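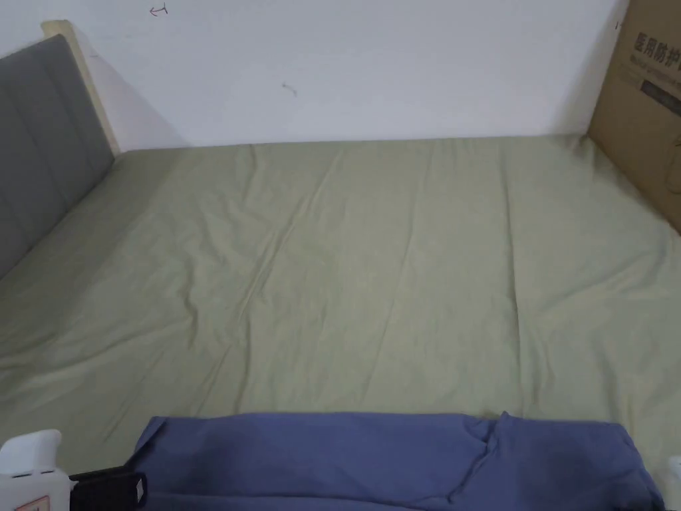
Page 3 of 84

So the shirt folding project is still alive! If you've been reading along you know our robotics club picked laundry for the spring competition, and I was the one who raised my hand and said folding a T-shirt would be easy. I'd like to take that back now.

We started on the bed because the workbench in the club room is too narrow for anything bigger than a sock. A bed is a whole different animal though. The green sheet moves when the shirt moves, so you pull a sleeve and get a ridge in the bedding for free (thanks). I keep smoothing it out between tries and it keeps coming back. We talked about stretching it over a board, but the Enmont rules want a "household surface," and I think a bed with a few wrinkles is about as household as it gets.

The shirt is plain blue with nothing printed on it. My first choice was my old Cliton camp shirt, which has a giant cracked logo across the front, and the jaws kept catching on the edge of the print. Plain cotton behaves better. It still doesn't behave well.

What we're doing right now is recording folds by hand with the grippers, one in each hand, over and over, so the model has something to learn from. Our goal is 338 good folds before the regional in May. Each one starts from a different mess, and making a good mess is harder than you'd think, because my hands want to drop the shirt the same way every time.

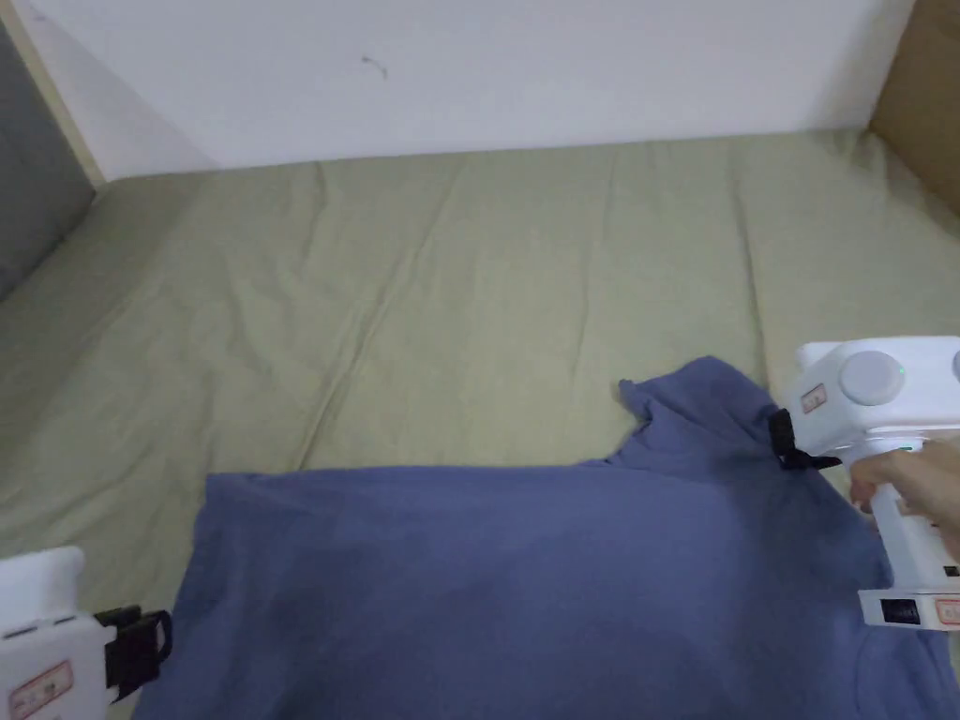 The shoulder seam is my favorite place to grab. It's thick enough that the fingers get a real bite, and once that corner is up the rest of the shirt sort of follows along. The hem is where I lose it. I pinch too shallow, or I get some sheet along with the shirt, and then the whole bed comes with me and I have to toss that one and start over. My wrists last 30 minutes, tops, and then I start getting sloppy and switch to labeling clips.

Next up is training on what we've got so far, on the club computer we named Gaten, which sounds like a hair dryer and takes all night. The team from Tôn is doing towels, and yes, I'm jealous. Towels have four corners and no sleeves! I'll post the first results when there are any, good or bad.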